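그리퍼 비교표에는 왜 빨래가 없을까

그리퍼를 고르는 사람들이 제일 먼저 펴 보는 것은 비교표다. 나도 그랬다. 최대 파지력, 스트로크, 반복 정밀도, 무게, 가격. 칸마다 숫자가 단정하게 들어앉아 있고, 제일 큰 숫자에는 친절하게 굵은 글씨까지 먹여 놓았다. 그 표를 보고 있으면 세상의 모든 물건이 알루미늄 육면체로 되어 있는 것 같다. 집에 돌아와 소파 위의 양말 한 짝을 보는 순간 그 믿음은 깨진다.

우리 팀이 집 안 작업용으로 그리퍼를 비교하기 시작한 것은 12월이었다. 후보는 Humis의 두 손가락 그리퍼와 Norkodbridge의 세 손가락짜리, 그리고 내가 속으로만 응원하던 Flastska의 흡착식이었다. 흡착식은 회의실에서 인기가 대단했다. 유리판, 서류철, 누군가의 태블릿까지 척척 들어 올렸다. 그러다 누가 목도리를 내밀었고, 펌프 소리만 아주 성실하게 났다. 회의는 예정보다 일찍 끝났다.

세 손가락은 우아하다. 공을 잡을 때는 거의 감동적이다. 문제는 우리 집에도, 동료들 집에도, 로봇이 공을 치워 줘야 할 만큼 공이 많은 사람은 없다는 것이다. 천을 집으려면 손가락 셋이 동시에 주름 하나를 노려야 하는데, 둘이 주름을 잡는 동안 나머지 하나가 꼭 그 밑의 이불까지 데리고 올라온다. 사람으로 치면 계산할 때마다 옆 사람 몫까지 내겠다고 나서는 친구다. 마음은 고맙지만 매번 말려야 한다.

그래서 남은 것이 두 손가락이었다. 표에서는 제일 볼품없는 후보다. 굵은 글씨가 한 칸에도 없다. 대신 손에 들고 써 볼 수 있는 형태가 있어서, 로봇 팔에 달기 전에 사람이 직접 쥐고 이것저것 집어 보는 일이 가능했다. 나는 이 과정이 벤치마크보다 훨씬 정직하다고 생각한다. 팔에 달린 그리퍼가 실패하면 다들 제어기를 의심하지만, 내 손에 들린 그리퍼가 실패하면 의심할 것이 그리퍼와 나밖에 없다. 그리고 나는 평생 옷을 집어 왔다. 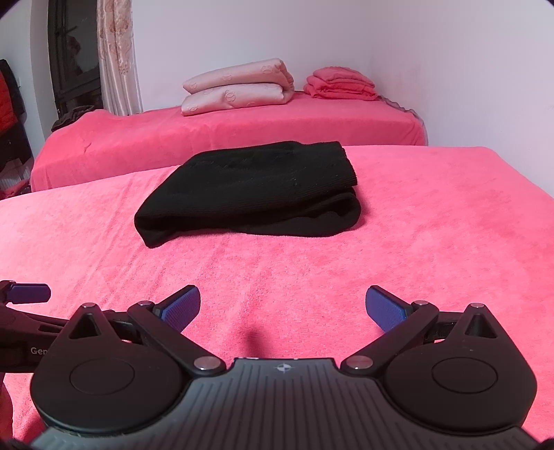
손에 쥐어 보면 표에 없던 것들이 줄줄이 나온다. 우선 손가락 패드다. 제조사들은 모터 이야기는 몇 쪽씩 쓰면서 패드 이야기는 각주로 처리하는데, 니트 앞에서 일하는 것은 결국 패드의 표면이다. 너무 매끈하면 천을 쓰다듬기만 하고, 너무 끈적하면 놓아야 할 때 놓지를 않는다. 두 번째는 접근 각도다. 도톰하게 접힌 옷은 위에서 누르면 납작해질 뿐이고, 접힌 가장자리를 비스듬히 물어야 올라온다. 그런데 물체와 바닥이 둘 다 푹신하면 손가락 끝이 어디까지 내려갔는지 감이 없다. 타월 천의 보풀은 특히 사람을 겸손하게 만든다. 옷을 집었다고 생각했는데 침대보까지 따라오는 경험은 한 번쯤 해 볼 만하다. 스물네 번은 좀 많았다.

손목 카메라도 할 말이 많다. 사양서에는 해상도가 적혀 있지만, 정작 궁금한 것은 검은 옷이 카메라에 무엇으로 보이느냐다. 내 경험으로는 대체로 구멍으로 보인다. 주름이 있어야 어디를 잡을지 정할 텐데, 어두운 천은 주름을 좀처럼 내놓지 않는다. 이것을 두고 더 비싼 카메라를 사자는 의견과 검은 옷을 입지 말자는 의견이 팀 안에서 팽팽히 맞섰다. 예산 담당은 두 번째 안에 관심을 보였다.

우리는 이 시험에 Gündoğdu라는 이름을 붙였고, 지금까지 2793회쯤의 집기 시도를 모았다. 거창해 보이는 숫자지만 상당수는 같은 스웨터다. 그 스웨터는 이제 어느 벤치마크용 물체보다 많이 들렸다 놓였고, 어깨선이 사라졌다. 기록을 보면 두 손가락 그리퍼의 성적은 쥐는 힘을 올린다고 별로 나아지지 않았다. 패드를 바꾸고 들어가는 각도를 바꾸었을 때 나아졌다. 표의 첫 줄을 차지하던 항목이 우리 작업에서는 거의 장식이었던 셈이다.

물론 반론이 있다. 공장에서는 파지력이 중요하고, 금속 부품은 보풀이 없다. 맞는 말이다. 금속 부품을 집는 사람은 지금의 비교표를 그대로 쓰면 된다. 다만 홍보 영상에서는 거실에서 수건을 개면서 사양서에서는 쇳덩이를 드는 회사들이 있다. 수건으로 팔 생각이라면 수건으로 잰 값도 적어 주었으면 한다. 푹신한 바닥 위의 푹신한 물체, 어두운 색, 비스듬한 접근. 칸 두세 개면 들어간다.

그때까지 우리는 두 손가락을 쓰기로 했다. 주문서의 선정 사유란에는 ‘침구류 대응’이라고 적었는데, 구매팀에서 혹시 호텔 사업을 시작하느냐고 물어 왔다. 답장은 아직 쓰는 중이다.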